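实验记录 / Dronora 台面整理
2021年8月27日

接着六月那份记录写。六月的结论是“单件抓取可用，连续流程不可用”，这次想弄清楚不可用具体卡在哪一步。题目还是老题目：台面上有用过的木质厨具和餐具，要归到碗碟架和旁边的筒里，中途不许人伸手。Pongsiri 那边问得很直接，说想知道现在这套东西能不能在员工茶水间替人收拾台面，哪怕只收拾一种东西。我先不回答能不能，先记数据。

配置
双臂，左右各一，底座夹在桌子近边。控制走 Teltton 的那版驱动，规划用 Skivis，两边都没升级，版本和六月一致。夹爪指面未改。桌面不铺垫子，直接用木面，纹理、节疤和旧渍都保留。上次铺了灰色垫子，分割结果好看，但换到别人的厨房就不成立，Kittipong 坚持撤掉，我同意。

标定早上做过一遍，中午复查一遍。左臂末端有一点漂移，方向偏外，量不大，没有重做，写在这里备查。右臂正常。

灯没有动，还是顶上那组。影子很重，这是已知问题，后面单独说。

第一部分：盘子
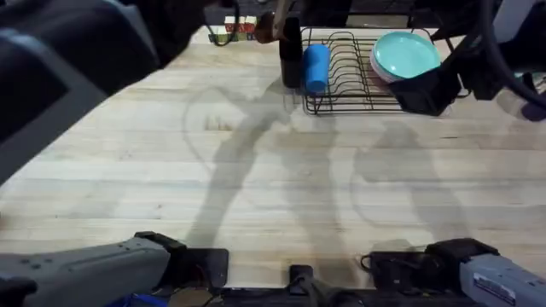
盘子的难点在接触，识别这一步基本没有出过错。盘子本身颜色饱和，和木面分得很开，检测框稳定。出问题的是夹爪从架子右端靠近之后的那一小段：青色的盘子压在粉色的上面，粉色那只只在左下方露出一道边，夹爪顶在这一摞的右侧，这时候规划器并不知道自己顶到的是一只盘子还是两只。深度图上两道盘沿几乎连成一条，Skivis 默认按一个刚体处理，于是给出的抓取宽度偏小，指尖容易从上面那只的外沿滑过去。把宽度手工放大以后能进去，代价是两只一起被带动，架子也跟着受力。

试过的办法：
一、先侧推再夹。推的方向必须沿着架子的长边，否则盘子卡在金属条之间，力会突然上升，Teltton 触发保护停机。停机阈值没有调高，调高了对架子不好，对指面也不好。
二、从上方下探，指尖一内一外。内侧空间不够，内指要先碰到架子的条，位置误差稍大就进不去。
三、左臂压住架子，右臂取盘。原理上最合理，实际两条臂的轨迹要交错，规划时间很长，而且左臂压的位置不能挡住相机。做了几次，没有写成固定流程。

目前的判断是，单只盘子立在架里可以取，叠着的不行。收拾台面的人不会替机器把盘子一只一只分开插好，所以这一项按家务标准算不合格。

杯子没有列入正式项目。塑料杯轻，形状规则，单独测没有什么信息量。在架子里它更多是个障碍物，取左端的东西要绕开它。绕行半径我设得保守，左侧那一段因此偏慢。

第二部分：木铲和木勺

这一项是正式计数的。共 40 次，起点姿态随机，柄的朝向不限，目标是放进架子或者架子左边的黑筒。结果：5 次中途脱落，3 次根本没有夹起来，其余记为完成。注意“完成”只表示最后位置在容器范围内，斜着搭在边上也算。如果按“插正”来算，数字会难看不少，这一栏 Kittipong 在重新过录像，没出来之前不要引用。

没有夹起来的那几次原因相同。木柄细，平放时离桌面很近，夹爪要贴着桌面合拢，指尖一蹭木面就被判定为碰撞，然后抬起来，然后再下去，循环到超时。碰撞判定分不清“碰到桌子”和“压到桌子”。这个问题六月就写过，当时的处理是给桌面高度加一个余量，结果余量大了夹不到柄，小了照样触发。现在仍然没有好办法，临时改为从头部那一端夹，厚一些，容错也多一些。

中途脱落的那几次比较分散。有的是夹在头部弧面上，两指受力不在一条线上，一转腕就滑。有的是路上碰到了架子。还有一次看录像也没看明白，力曲线很平，突然归零，先记为未知。
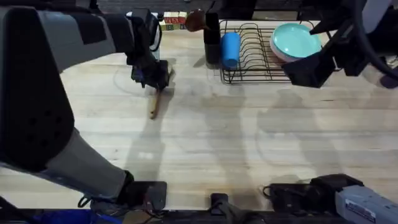 从头部夹还有一个副作用，放置姿态变了。原来夹柄，放进去时头朝上，和人摆的习惯一样。改成夹头部以后，柄先进筒，理论上更顺，但是夹爪松开时整个手正好在筒口上方，指头张开要占地方，筒口就那么大，筒里如果已经有一把，第二把就很难让开。试着让手先侧过来再松，姿态解经常落在关节限位附近，Skivis 会换成另一组解，手腕绕一大圈，看的人会往后退一步。安全上没有问题，速度本来就低，但放在茶水间里，这个动作是不能接受的。

耗时也记一下。单件从开始检测到松开夹爪，均值超过 80 秒，主要花在规划和两次重新观测上，真正在动的时间不到一半。人做同样的动作不用看表。Pongsiri 问过能不能把重新观测去掉，我试着关掉过一次，放置偏差明显变大，又打开了。

第三部分：影子

影子值得单独写。两条臂伸到桌面上方以后，灰影落在木面上，边缘是软的，和木纹、节疤混在一起，桌面中段看起来一块深一块浅。对识别塑料件没影响。对木质厨具影响明显，木勺和木桌本来就是同一个色系，影子盖过去以后，勺柄的下半段时常从分割结果里消失，只剩一个椭圆的头。系统于是认为这是一个没有柄的短物体，抓取点给在头的正中间。

Kittipong 的意见是加一盏侧灯，把影子冲淡。我不太愿意。加灯以后这张桌子上的成绩一定变好，但我们要回答的是别人家的厨房，别人家的厨房不会多一盏灯。折中的办法是记录两组，一组不动灯，一组加侧灯，报告里分开写。侧灯还没到，这一组先空着。

另外一个便宜的办法是在臂移开的时候观测，臂进来以后不再更新分割，只更新位姿。逻辑简单，风险是东西在途中被碰动以后系统不知道。目前的脱落检测靠夹爪开度，掉了能知道，没掉但是歪了不知道。这个需要腕部相机补，接口留了，没接。

第四部分：两把同时处理

下午改做双件。理由很实际，台面上很少只有一样东西。流程是右臂先处理一把，左臂空着等，右臂放完以后左臂再接手桌上剩下的。原来设想两臂并行，一人一把，后来发现碗碟架附近的空间只容得下一只手，并行的结果就是一条臂在外面排队，和串行没有差别，还多出一套互锁逻辑。先按串行做。

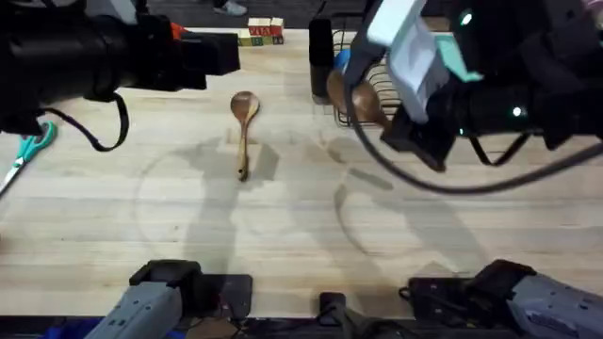
图3 右臂夹着一把木勺，位于碗碟架上方；另一把平放在桌子中央，左侧夹爪为空。

串行流程里最麻烦的是线缆。右侧那根黑色的线比较长，会在桌面上方绕出一个大弧，臂一转就跟着扫。线没有进碰撞模型，规划器不知道它存在。建议改走线，沿上臂固定两个点，留出腕部转动的余量。左边的线也垂着一圈，问题小一些，一起改。

次要的一条：桌面左缘有一把青色柄的剪刀，检测模型给它打了“餐具”的标签，置信度还不低。工作区边界设在它里面，所以没有进入任务列表。但如果边界放宽，系统会把剪刀当成要收的东西。刀具和剪刀应该单列一类，默认不碰，这一条写进需求里，优先级放高。

桌子远端那堆木头字母积木也有类似情况。颜色多，边角规整，检测很稳，标签是“盒子”。系统对它没有动作，任务里没有盒子该去哪里的规则。做收纳迟早要回答这个问题：认不出来的东西、认出来但没有归宿的东西，分别怎么办。现在两种情况都是原地不动。我倾向于保留原地不动，同时在结束时给人一个列表。Pongsiri 的人可能会嫌啰嗦，到时候再谈。

关于“能不能做家务”的阶段性看法
按动作看，取、移、放都能做，前提是物体分散、朝向不刁钻、目标容器有空位。
按任务看，还不行。所谓收拾台面，大部分工作量在例外情况里：叠着的、靠着的、颜色和桌子一样的、放不下的。目前每一种例外都需要人过来处理，而人一旦过来，顺手就把剩下的也收了。
车间那边的条件要好一些。工位固定，料盒固定，照明可以自己定，慢一点也能接受，夜里跑就行。如果 Dronora 要找第一个落脚点，我建议先放在工具归位上，茶水间往后放。这个意见和六月相比没有变，只是依据多了一些。

给 Pongsiri 的回复草稿里先写三句话：单件木质厨具可以演示；叠放餐具不承诺；速度不作为本阶段指标。Kittipong Sukprasert 看过，认为第二句应该写得更硬，改为“不支持”。同意，已改。

待办
线缆改走线，左右都做。
桌面接触判定：区分轻触和下压，先用力的斜率试，不行再换指面。
叠放盘子的分割，另外采一批数据，两只颜色接近的也要有。
剪刀、刀具单列类别，默认避让。
“完成”和“插正”分两栏重新统计，录像由 Kittipong 过。
侧灯组，灯到了再补。
左臂末端漂移下次开工前复测，如果还在同一方向，就不是温度的问题，要拆开看法兰螺钉。
脱落那次原因未知的，原始数据已单独存一份，谁有空谁看，力曲线和关节电流要对着时间轴一起看，我只看了力。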